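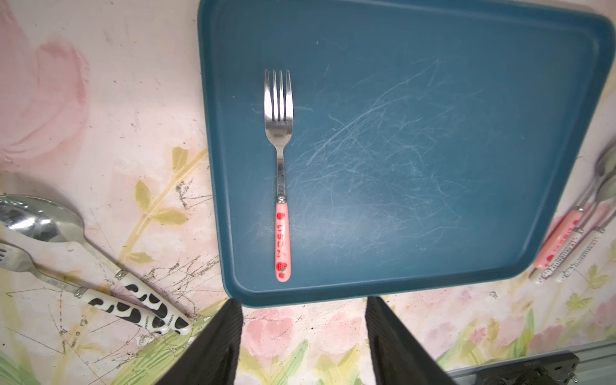
Lykkegaard, 26/11/2024

3.2 Table items and sorting

The second part of the study dealt with children's cutlery. Small forks and spoons with decorated handles were laid on a tray and on the tabletop beside it. Handle patterns included strawberries on pink and black cow spots on white. The Firncombe list, drawn up by Doaa Helmy in August, groups such pieces first by type and then by pattern.
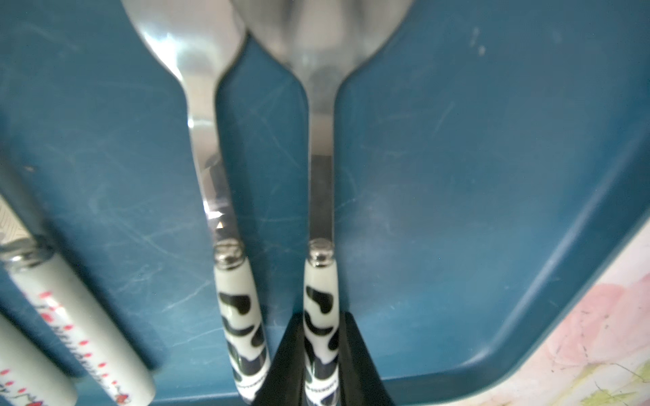
Figure 4. Two spoons with cow-print handles on the tray.

Pieces with the same pattern were treated as a set. A fork and a spoon could belong to one set - the cow print appears on both - and raters were asked to record type and pattern separately. Each of the 57 raters completed the form once.
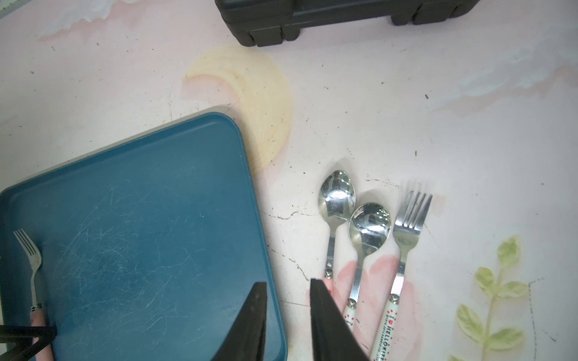 Figure 5. A fork with a pale pink handle on the tray, with other cutlery on the tabletop to its right.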